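Community Help Browse Topics Unresolved Sign in

Kitchen and Pantry > Storage > Fruit and Vegetables

Clementines going moldy from the bottom up

Jessie MacBrayne
Jun 30, 2020

I buy citrus by the case and lose part of every case to mold. The kitchen sits at 74 degrees in summer. The fruit stays in whatever it came in until there is room in the refrigerator, and that can take a week. The mold is the blue-green kind and always starts on the underside, where two pieces touch. The top layer looks fine until I lift it.

Things I have tried: washing everything on arrival (worse), a closed plastic tub with a paper towel (much worse), and leaving the lid off the carton (slightly better). The current case is from Westetti and had one soft piece in it when I opened it. 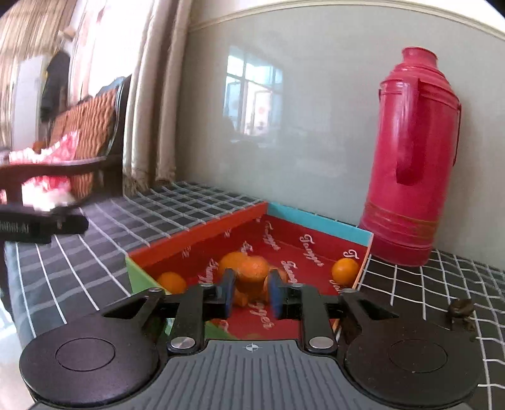

I would like to know whether the container matters, whether oranges and the small loose-skinned types should be kept apart, and what temperature to aim for. I also keep fresh water chestnuts when I can get them, and those go slimy in the same refrigerator, so if the answer differs for them please say so.

Concetta Pellegrini

The mold is almost certainly a Penicillium. It gets in through breaks in the peel, including ones too small to see, so handling does more harm than the container. Loose-skinned fruit has a thinner rind and tears near the stem. Keep it apart from oranges if you can, mainly so the heavier fruit does not sit on top of it.

Washing is fine just before you eat the fruit. Washing before storage leaves water in the stem end and at the contact points, and that is where your mold is starting. If you have to wash it, dry it fully on a towel with a fan running.

Temperature: 40 degrees is a good setting for a home refrigerator and suits citrus well enough. Lemons and grapefruit can pit if they are held cold for a long time, but you are asking about clementines and oranges, and those are fine for a few weeks. If the case has to wait on the counter, spread it in a single layer. An open carton works. A deep one filled to the top does not, whatever it is made of.

Check the fruit every 4 days and remove anything soft, plus whatever was touching it. Spores spread when a moldy piece is lifted, so bag it where it lies and wipe the spot with diluted vinegar. I ran a small fruit stand in Conelby for several years and sorted 200 pieces at a time this way. Losses were lowest in February, when the storeroom was cold and dry, and I never found a liner or powder that made up for a warm room.
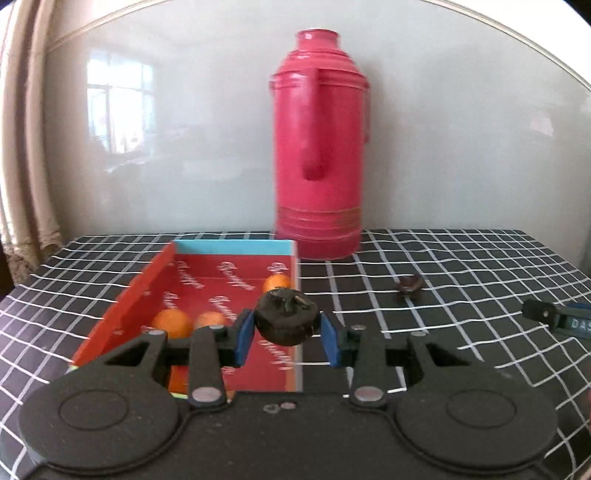

Water chestnuts are the opposite case. They are corms and they want moisture. Leave them unpeeled, do not trim them, and put them in a paper bag inside a loosely closed plastic bag in the coldest part of the refrigerator. Unpeeled they keep up to two weeks. Once peeled, cover them with cold water, change the water daily, and use them within a few days. Slime on unpeeled ones usually means a bruised corm in the bag - press each one before you buy it and reject any that give.

Rai

Get one of those Potaro produce drawers with the vent slider. Mine is set to open and I have not had mold on anything except strawberries. No idea about water chestnuts, I use canned.

Jessie MacBrayne

Thank you both. I have stopped washing on arrival and moved the small ones to a sheet pan in one layer. The refrigerator thermometer read higher than the dial suggested, so I have turned it down and will check it again tomorrow. Concetta, does the paper bag need replacing once it gets damp?

Concetta Pellegrini

Yes, when it feels wet to the touch. Slightly damp is fine.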